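Bathroom shelf clearout, what do you decant and what do you bin?
Board: Home & Tidy > Bathrooms

nernness_lou
Started this at 9 this morning and regretting it. Everything off the bathroom shelves and out of the cupboard under the sink, carted to the table in the back room becuase there's no floor to spread out on upstairs. Doing it one bottle at a time or I just shuffle things about and put them all back.

Question is shampoo. Three on the go in this house, all different shapes, none of them stand up properly on the new shelf (Farnine, the narrow one, 120 mm deep). Do I decant into matching bottles or leave well alone? First candidate, white with the blue cap, flattish oval body.

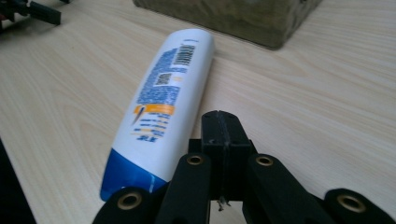
I quite like the shape, it packs in sideways better than the round ones do. But the back is solid small print and I never read any of it, and the colours shout at me first thing. Was looking at the 600 ml pump bottles from Jang, plain white, you write your own label. Anyone got them? Do they drip?

tubs_and_tiles
Got four of the Jang ones. Pumps are fine with shampoo, hopeless with thick conditioner. You end up unscrewing it and pouring. Wouldn't buy again for conditioner.

Marrowfat
Leave it in its own bottle. Decanting is just more washing up. You've got to rinse the old one, dry the new one properly, then the label goes soggy and you've got three white bottles and no idea which is which. Ask me how I know

pegbag
disagree with Marrowfat, ours have been decanted for two years, no soggy labels. Paint pen, straight on the bottle, leave overnight. Refill pouches are cheaper too

Marrowfat
Cheaper where? I looked in Girkinholm last month and the pouch worked out dearer per ml than the bottle on offer. 493p against whatever the bottle was, less than that anyway.

pegbag
Well not in Girkinholm obviously. Everything's dear in Girkinholm

old_flannel
Before you decant anything, snap the label on your phone, back and front. My daughter came up in a rash in June and the doctor wanted the ingredients, and I'd put the bottle out with the recycling. Felt a right fool.

nernness_lou
Good point, will do that. Hadn't thought of it at all.

Conditioner staying put then. Shampoo maybe. Marrowfat I take the washing up point but I've got a dishwasher?

Marrowfat
Thin plastic in a dishwasher. Good luck

tubs_and_tiles
Top rack, no heated dry. Mine survived. One went a bit egg shaped.

nernness_lou
Right, update, stopped for tea. What I've settled on, in case it's any use to anyone else doing theirs:

Anything with less than an inch in it gets used up first, lives by the bath til it's gone. Anything I can't remember buying goes. Two of the same thing, the fuller one goes in the cupboard. Sun cream is a separate argument and I'm not having it today.

And wiping the table between lots. Pale wood and I don't trust blue shampoo on it, there's always a dribble round the cap. Damp cloth then a dry one, along the grain. It's a nice bit of grain in the middle actualy, big loops of it, forgot it was there under all the post.
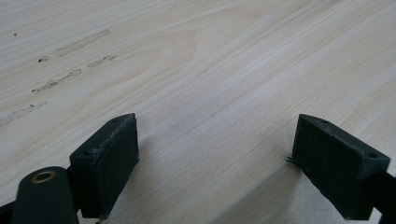 Reply from old_flannel
Lovely table. Is it oiled or varnished? If oiled get a tray or some newspaper down, shampoo will lift it. I did mine with bleach cleaner once and there's still a ring.

nernness_lou
No idea, came with the house. Will put a tray down, ta.

pegbag
so are you decanting or not

nernness_lou
Shampoo yes, one bottle as a trial. Conditioner no. Will report back on the drips.

Marrowfat
Give it a month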